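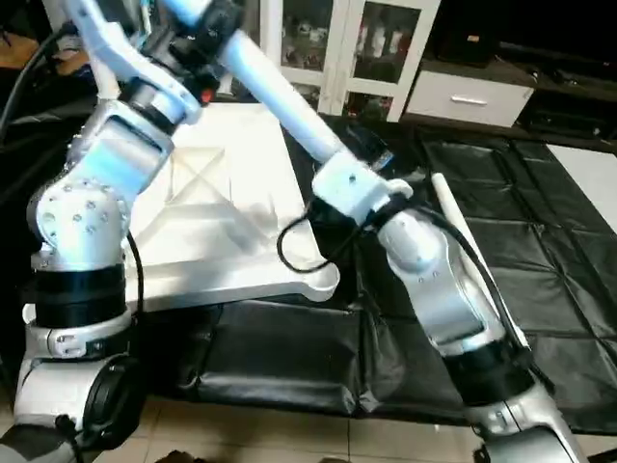 Mercedes Bedoya
Nov 18, 2018

How do I get creases out of a vinyl mat, and clean a ribbed white tray?

I have a black vinyl mat that I put down under a large white moulded tray. The mat was sold folded, and it still has the folds in it, so the surface is all big rectangles with wrinkles in between. It was bought from Pasano in May and has been on the floor ever since. I was told it would relax in a few weeks. The tray rocks slightly when it sits across one of the folds.

I tried turning the mat over for a fortnight. That moved the ridges to the other side and did nothing else. It measures 700 mm more than I need in one direction, so I could trim it if that would help.

The second problem is the tray. It has a raised rim and rounded corners, with diagonal ribs crossing in an X in one part and a long narrow channel in another. Dust collects at the bottom of the ribs where a cloth doesn't reach. At the end of the channel there is a round white cup with threads on the inside, and those are worse. I have been using washing-up liquid and a sponge. I don't want to scratch the plastic, as the finish is matte and I think marks would show.

Is an iron out of the question for the mat? The room is kept at 18 degrees or so, if that matters.
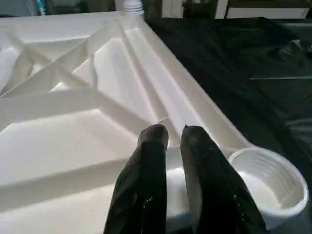

Lieselotte Baumgart

Don't iron it. Vinyl goes shiny and sticks to the plate, even through a tea towel, and you won't get the mark out afterwards.

Roll it instead. Take the tray off, warm the mat with a hairdryer on the low setting, one fold at a time, and keep the dryer moving. Then roll the whole thing round a cardboard carpet tube, with the ridges facing outwards. Tie it loosely and leave it for two days somewhere warm. When you put it back down, weigh the edges with books for another night. Mine had been folded for years and came out flat apart from one line down the middle, which I stopped noticing.

I would leave the trimming until after that. A fold that runs to a cut edge tends to curl up.

For the tray, use an old soft toothbrush for the X part and a bottle brush for the threads. Warm water and washing-up liquid are enough. No scouring powder and no green pads. Rinse it with a jug and stand it on its side to drain, otherwise the water sits in the compartments.

Laltama

just buy a mat that comes on a roll, the folded ones never go flat. cotton buds for the threads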